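FOR IMMEDIATE RELEASE
March 12, 2022

Ternero Opens Desktop Refurbishing Line at Husside

HUSSIDE – Ternero announced today that it has opened a line for used office desktops at its Husside building. The line takes in retired tower computers, strips them down, checks the parts, and prepares the machines for resale to schools and small offices. Ternero handled 3,421 towers last year at its older site in Breltumlow, where all of the work on desktops was done until now.

Each tower is laid on its side on an aluminum worktable and its side panel comes off. Work then starts at the motherboard. The processor, memory, expansion cards, drives, and power supply are each checked before a decision is made on the whole machine.
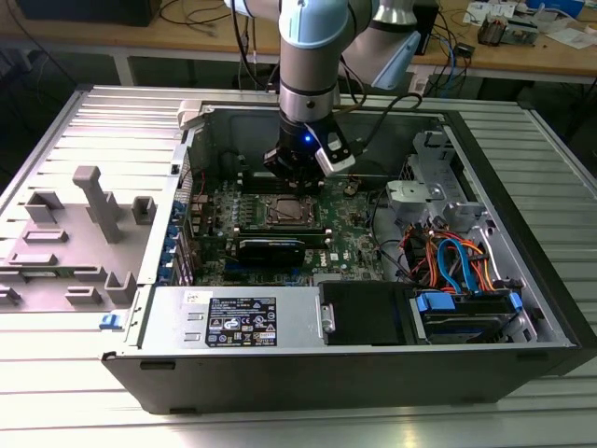 Ternero News, Issue 2

Many of the computers coming through Husside are Dell towers from office leases. Blue plastic clips and drive handles mark several of the parts meant to be released by hand, and this cuts down on the number of screws to track. Hard drives are wiped or destroyed, as the customer chooses, and a record of each drive goes back to the customer.

Processors get the most attention. The heatsink is taken off, old thermal paste is cleaned away, and the socket is inspected for damage before any chip goes back in. 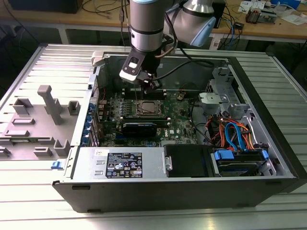
Power supplies are tested under load for two hours. A unit that fails is replaced, and the failed one goes to metal recovery. Cables are kept with the case they came in whenever they pass inspection. Side panels are cleaned separately and matched back to their towers by tag number.

Memory is sorted by size and speed and stored in trays. Refurbished computers leave with matched memory and a two-year warranty on parts.

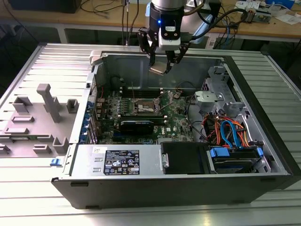
An open desktop tower with the processor socket empty and its lever raised.

The Husside line will accept desktops only. Laptops and monitors will continue to go to Breltumlow until August, when Ternero plans to review the space available at both sites. Customers with pickups already booked do not need to change them.

Collection for Husside is handled by Đỗ, which also supplies the reusable shipping crates. Crates can be requested when a pickup is booked.

About Ternero
Ternero buys, repairs, and resells used office computers. It operates sites in Breltumlow and Husside.

###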